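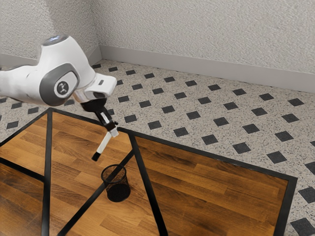

Step 1. Lay out the station in simulation

Before any floor work starts, build the bench in the simulator with the table, the arm and the container the arm has to work with. At the Stestow returns bench we used a small black mesh wastebasket on the wood-topped table. Start with the fingertip above the table and to one side of the basket, then bring it toward the rim in short moves. Mesh is a poor target for some depth sensors, so give the basket a solid collision shape and leave the mesh as a visual layer only.

Step 2. List the hand tasks

Sit with the person who runs the bench for a full shift. Etelka Takács listed 47 hand tasks for us, from opening cartons to emptying the scrap container. Mark each one A (arm), P (person) or S (shared). Leave a task at P if she has to look at a part and make a call on it. Four tasks at Stestow ended up as S, and these took the most time to set up.

Step 3. Write the handoff rules

Every shared task needs a written stop point. Use this form:

Task name
Who starts
Where the arm parks
Who restarts, and from which side of the table

The person at the bench restarts the arm. Do not give the restart to a supervisor's screen.

Step 4. Run the trial cycles

Run 176 cycles in simulation with the container shifted a little each time. Log rim contacts separately from missed drops. If there are more than five rim contacts, raise the approach height and run the full set again. Wagner Godoy keeps the log format in the Skiltbridge folder; use the June version.

Step 5. Change the job sheet

Update the job sheet before the arm goes live. At Stestow the bench role lost most of its carton handling and gained fault clearing, the container check and the first sign-off on damaged parts. Training time for these goes on the shift plan as paid hours. Meirion Humphreys reviews pay grades where sign-off has been added.

Send open questions on S tasks to Orsolya Balogh before the 7 a.m. handover.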